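Bravholm Ceremony Arch and Backdrop System
Rental and purchase through Ladham Event Equipment

Product overview

The Bravholm is a freestanding arch and backdrop system for wedding ceremonies, receptions and portrait areas. It is supplied to licensed venues, wedding planners and private clients. The system consists of two uprights, a curved or straight top section, a pair of weighted base plates and a set of fabric rails. All parts are finished in matte white or soft black, and the finish must be selected at the time of booking.

Each Bravholm set is inspected and cleaned at the Ladham workshop between rentals. Sets offered for purchase are new and are shipped in the original cases.

What is included

Two uprights with leveling feet
One top section, curved or straight
Two base plates with covers
Three fabric rails with end caps
One padded carrying case for the rails and uprights
One case for the base plates
Printed assembly guide

Fabric panels, flowers and lighting are not included. Clients who require fabric may order from the Garg drape collection, available in 11 colors. Garg panels are pressed before dispatch and must be returned in the garment bags provided. Panels with wax, dye or makeup stains will be charged at replacement cost.

Access and delivery

Clients are asked to confirm the route from the loading point to the ceremony space when placing an order. The longest case must be carried flat through doorways and cannot be tilted in a narrow turn. Where the route includes stairs, a second crew member will be assigned and an additional charge will apply. The venue must make certain that all doors along the route can be opened fully during the delivery window. 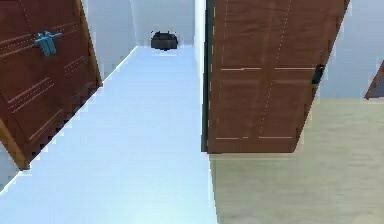

Computer rendering: open paneled door and hallway.

Delivery is made on the day before the event whenever the venue allows it. Same-day delivery is available by arrangement and must be approved by Lilibeth Espiritu, Delivery Coordinator, no later than two weeks before the event. Collection takes place on the next business day unless the venue requires the space to be cleared the same evening.

Assembly

Rental within the Ladham service area includes assembly and removal by our crew. Clients outside the service area, and all purchasing clients, assemble the system themselves with the printed guide. Two adults are required. The uprights must be locked into the base plates before the top section is raised, and no fabric or flowers may be attached until the leveling feet have been set.

The top section supports up to 23 pounds of evenly spread decoration. Hanging glass, candles and open flame of any kind are not permitted on or directly beneath the arch.

Outdoor use

The Bravholm may be used outdoors on firm, level ground. The Sistoreck anchor kit is required for all outdoor rentals and is charged separately. The crew may decline to assemble the arch, or may remove fabric panels, if wind conditions are judged unsafe. The crew's decision on the day is final. Clients planning an outdoor ceremony are advised to reserve an indoor position with their venue.

Portrait option

A rotating floor platform is available for couples who wish to have portraits or short video taken in front of the backdrop. The platform turns through 360 degrees and is operated by a foot switch. It is intended for indoor use only and requires a power outlet within reach of the supplied cord. Children must be supervised by an adult at all times.

Booking and payment

A signed rental agreement and a deposit are required to hold a date. The balance is due before delivery. Dates may be changed once without charge, subject to availability. Deposits are not refundable but may be applied to another item in the Ladham catalog.

New rental rates take effect in February. Agreements signed before that time will be honored at the current rate, regardless of the event date.

Contacts

Rentals and availability: Nuanchan Tanasarn
Purchases and trade accounts: Gisela Henríquez
Drape and color samples: Charito Mercado

Page last revised Oct 2, 2026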